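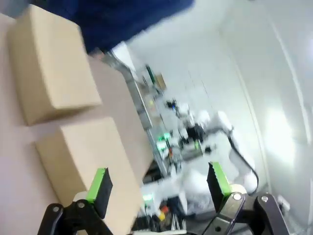 OPINION / Health & Community

Pay the women who wash the dead

My aunt died in February, on the fever ward at Lerna. Not of anything rare. But the word "isolation" was on her chart, and that was enough. The cousins stood at the gate. Two of them had driven 300 miles and would not come up the steps.

The person who washed her was Atieno Temba. Not family. Not a nurse either, technically. She is what the district calls a support attendant, which means she gets a daily rate, no contract, and gloves when there are gloves. She was on her own in there for 90 minutes. Came out, asked which of us was the eldest, told her it was done properly. Then went back in for the next one.

I have been angry ever since and I want to be angry about the right thing.

Not the cousins. People are scared, and they were told to be scared – there's a poster at the bus stand in Zado with a skull on it, still up, from two outbreaks ago. You can't put a skull on a wall and then complain that folks keep their distance. Somebody should take it down. This week would be good.

What I'm angry about is the speeches. Every time this happens we get the speeches. Heroes, angels, the best of us. A certificate in a plastic sleeve. Temba has a certificate. She also has 26 days of back pay owing from last year, and when she asked about it at the district office she was told to come back Friday. She went Friday. The window was shut.

There are 58 attendants on the list for our district. I asked to see it, and it took some asking. Most of them are over fifty and nearly all are women. None of them has sick cover. Think about that. We send them into the rooms the rest of us won't go in, and if they catch something it's on them.

I've heard the argument against. The budget is tight, the work comes and goes, you can't put people on salary for a thing that might not happen. Fine. We pay firemen in the rainy season. The Kelmendi road depot has had a night guard for years and I have never heard of anyone trying to steal a road roller.

Others say it's a calling and money spoils it. I notice the people who say this recieve a salary.

So. A contract. Sick cover from day one. Training that is more than a leaflet – over in Janavell the attendants get a full week and a number to call at night, and the families get to watch through a window if they want to. My mother would of given a lot for that window.

And the back pay. All of it, before any more certificates get printed.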